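The Robot in the Break Kitchen: What Changes for the Staff?
Student project report, Workplace Technology module
26th October

1. Why we chose this topic

Skilldale is a care and training center with a shared kitchen on every floor. Management wants to know if a robot arm could take over the small kitchen jobs that eat into the support workers' day, such as warming meals, clearing up and closing whatever has been left open. The supplier, Pandbridge, has a simulated kitchen where the arm can be tried before anyone spends money on the real thing. Our group was asked to look at the plan from the side of the people who do this work now.

We should say up front that we went in with doubts and came out with most of them. The sales material we were given talks about "giving time back to staff." It does not say which staff, or what the time will be used for.

2. What the work is today

We gave a short survey to the kitchen and support workers at Skilldale and at its sister site, Nundcombe, and got 192 replies. We also spent 2 mornings in the kitchens, sitting in a corner and trying to stay out of the way.

The first thing we learned is that warming a meal is hardly ever just warming a meal. The worker checks the name on the tray, asks if the person wants it now or later, wipes the counter, notices that the milk is low and answers a question from the hallway. When we asked people to list their kitchen tasks, they left half of this out. So did the job description. We think it will also be left out of whatever the robot is asked to do, and someone will still have to do it.

3. The task in simulation

Pandbridge let us view its simulated kitchen. The layout is a normal home kitchen, with a stove, a microwave mounted over it, wooden cabinets and a granite counter. The arm is white with dark gray joint rings. It is also big. Reaching up to the microwave puts its upper link right across the stove, and with an appliance door standing open in the same spot there is not much room left for a person.

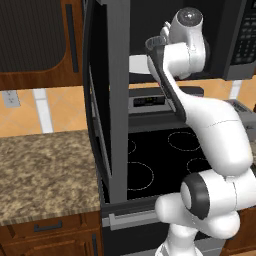
4. Space and safety

Our main worry after seeing this is a plain one. The kitchens at Skilldale are narrow, and two workers already have to turn sideways to pass. If the arm needs the space over the stove, the worker needs to be somewhere else. Pandbridge's answer was that staff could "plan around the robot's cycle." To us that means waiting. In the survey, 90 people said they expected to be told to stand back while the arm was working, and several wrote that this would make them feel like visitors in their own kitchen.

We could not test this. A simulation has no coworkers in it, and nobody is in a hurry. The simulated rooms also go further than the kitchen itself. The view from the gripper takes in a tan floor, a white baseboard, a furniture leg and a wire basket, so there is more for the arm to deal with than a stove and a row of cabinets. Real break rooms have bags on the floor and chairs pushed out at odd angles, and they look different every hour. 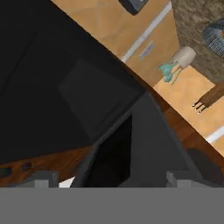
Figure 2. Simulated view over the robot's gripper, with a black surface, its wooden edge and the floor beyond.

5. What happens to the jobs

Management told us that no positions would be cut. We believe they mean it this year. But the proposal also says that 6 kitchen shifts a week could be "reassigned," and we were not able to find out to what. A part-time worker whose shift is reassigned to another building may lose the job in practice, since the bus does not run early enough.

There is new work too. Someone has to clear the counter before the arm starts, restart it when it stops and write up what went wrong. The draft plan gives these duties to the support workers, with one training session and no change in pay grade. An older plan from a consultant called Sasaki had a paid operator role in it. That role is gone from the current version, and we were given no reason.

6. Limits of our project

We only saw the robot in simulation and did not measure how fast or how well it does any task. The survey asked people about something they had not used yet, so the answers are expectations.

7. Recommendations

Skilldale should not order the arm on the basis of the simulation. Before a trial, it should have the kitchen workers write the task list themselves, including the parts that are not in the job description. The paid operator role should go back into the plan. The 6 shifts should be named, along with where the hours are going, and the people on those shifts should hear it before the contract is signed.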